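Shared Kitchens in Student Housing: Who Cleans, and When?
Project report, Rillbridge, spring term 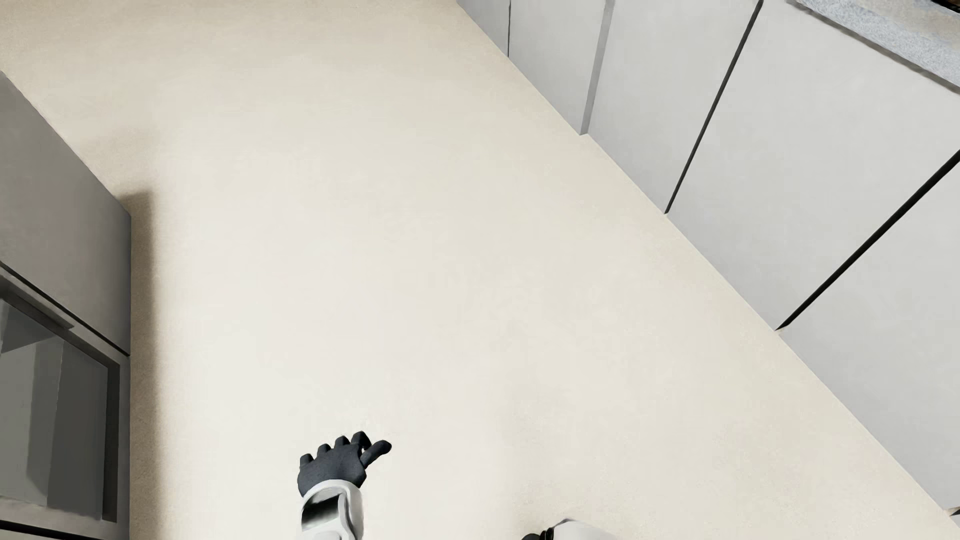
Leonie Oltmanns told us at the start that a rota on the door had never lasted past January in any flat she had lived in, and that we should ask about bins before we asked about floors. We took her advice and changed the order of the questions.

1. Background

Our group wanted to find out how students who share a kitchen divide the cleaning. Most of the advice we read recommends a written rota. We could find very little on whether students keep to one.

2. Method

We gave a paper questionnaire to residents of the Steten halls and collected 39 completed forms. We also held seven short interviews, each in the resident's own kitchen. Eckhard Kramer wrote up the notes the same evening. One interview was dropped from the floor section as the resident had only just moved in.

3. Results

Of the 39 residents, 24 said their flat had agreed a rota at some point. The other 15 had no written arrangement. Among the 24, only nine said the rota was still in use.

Bins caused the most arguments, followed by washing-up left overnight. Floors came up less often than we expected. Several residents said they only swept when they had visitors coming. In the interviews, two people said they cleaned the fridge at the end of term and at no other time.

Flats that split the work by job (one person does bins, another does the hob) reported fewer arguments than flats that took turns by week.

4. Limits

All the forms came from one set of halls, and tidier residents may have been more willing to fill them in. We did not check any answers against the state of the kitchen. Question 7 was badly worded and we have left it out.

5. Next steps

We would like to repeat the questionnaire in private rented houses, where there is no monthly inspection.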